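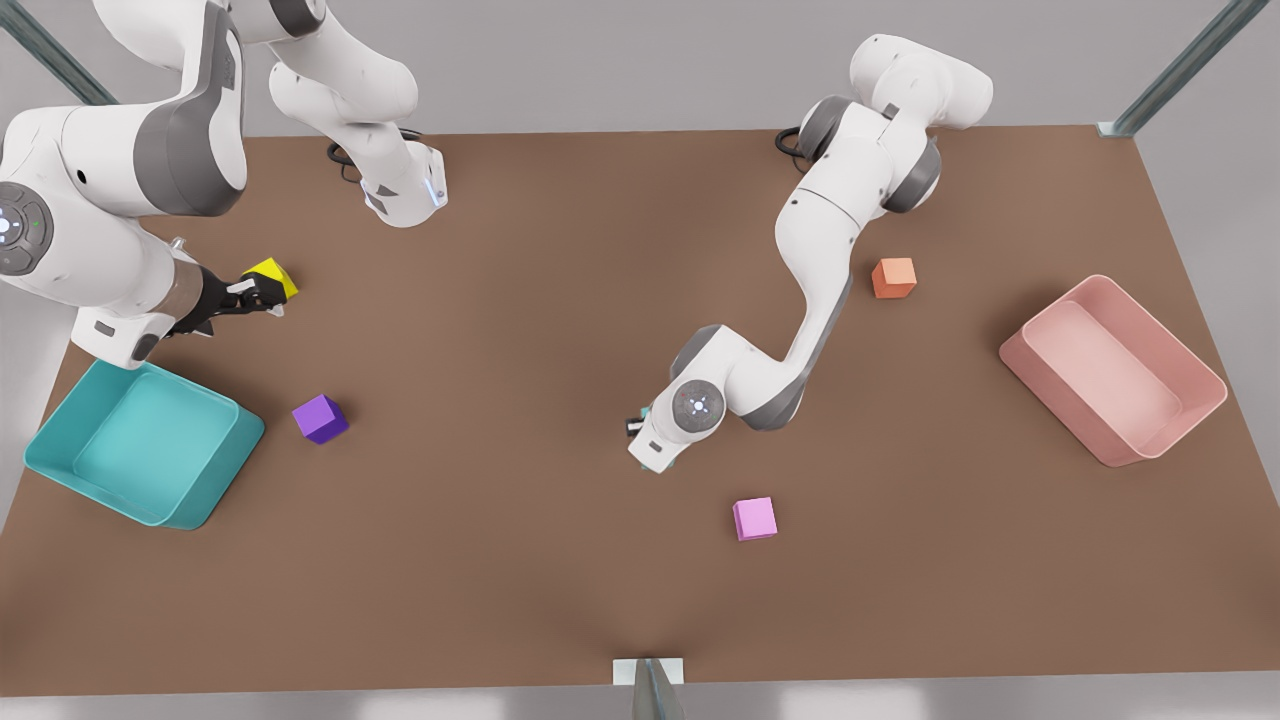 Cube sorting in the simulator, two arms, two bins. Fri 6 December.

Update on the student project at Bassey, as a few people asked. The task is sorting coloured cubes into the teal bin and the salmon one.

We're still in simulation only. Hauwa Okeke built the table and the arms, I write the grasping code, and Silviu Hodoroagă does the scoring.

The yellow cube is the one I'm working on. It's tilted at the fingertips, corner up. I want it flat before the arm lifts, so the approach angle needs changing.

Cubes get random positions and random rotations at the start of every run. Purple came up right beside the teal bin this time -- awkward, as the wrist comes in low on that side.

The other arm has its own code. Evelien De Smet wrote that part and it plans separately from mine. Joining the two is the job for next week.

For marking we have to do 50 runs in a row with the same settings. Silviu's script logs each one and saves the last position of every cube.

Someone asked about training data. We have 3,000 simulated grasps so far, all single arm.

Demo is later in December. Before then: fix the approach angle, merge with Evelien's code, write up the report -- I've done 2 pages of it.

Will post again once the merge is in.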